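Review: an open day at Söderlund, with the humanoid on the shoe rack

Söderlund opens its workshop at Nanholm to visitors every so often, and I went along on a Tuesday in September. I have been reviewing home machines for long enough to be wary of demonstrations on a stage, so I was glad to find that this one takes place in an ordinary carpeted room with furniture in it. The machine is a two-legged humanoid running a household program called Tralum. The task on the day was tidying footwear.

It is a fair choice of job. Shoes are soft in places and stiff in others, they come in pairs, and they have a right way round. A machine that can move boxes all day may still make a mess of a slipper. The slide type is a good test, with a wide strap, an open toe and a smooth surface that gives the fingers little to hold. 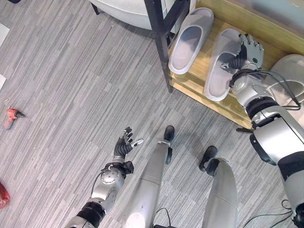

The right hand at the toe end of a slipper, left hand open.

The hands are the best part of the design. They have jointed black fingers and a proper thumb, and they are closer to the size of a person's hand than I had expected from the brochure. The arms are bulkier. I would want to see one work in a narrow hallway before recommending it for a flat, and the cables at the wrist look like something a coat hook would catch.

We were given 34 minutes with it, which was enough to watch the job several times over and ask questions between attempts. The pace is slow. If you are used to kicking your shoes off and pushing them in with a foot, you will find it hard to wait for. I stopped minding after a while — it is a job you would leave running while you made tea — but anyone hoping for speed should go and see it first.

The room itself deserves a mention. Söderlund has set it up more like a shared flat than a test area, with an armchair, a side table, a desk with a laptop on it and a good deal of cable on the floor. I prefer this to a bare room with tape marks. Most of us live among chargers and bags, and a home machine has to cope with that.
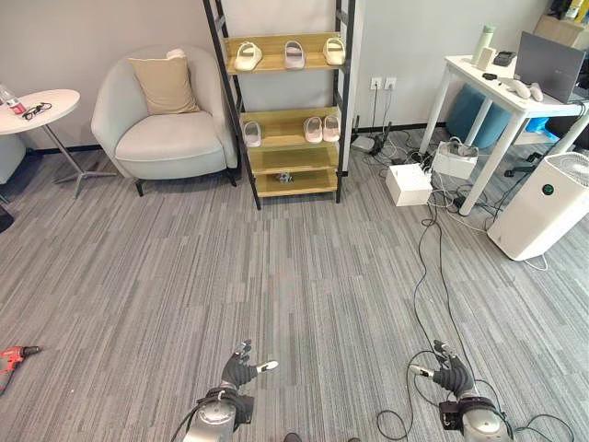 Written by the Home Machines Reviewer, Werkwood

The rack is a plain one, black metal with wood-grain boards, and there is enough height between the shelves for a hand to get in. Clogs and other rounded shoes with wide openings suit it well. I asked about boots and lace-ups and was told they are being worked on. That is a large gap for a British household in winter, and I would not buy on the promise of it.

Tralum is offered by the month at 697 euros, with a setup visit charged on top. For a family home that is far too much. A small hotel or a care home might look at it differently, though I would ask for a trial in my own building before signing anything.

The visit is free and has to be booked. Places are limited to 31 a day, split into small groups, so there is no standing at the back. Coffee is provided, parking is poor, and the last group goes in at half past three.

Verdict: worth the trip if you are curious about where these machines have got to. Four out of five for the open day, three out of five for the robot.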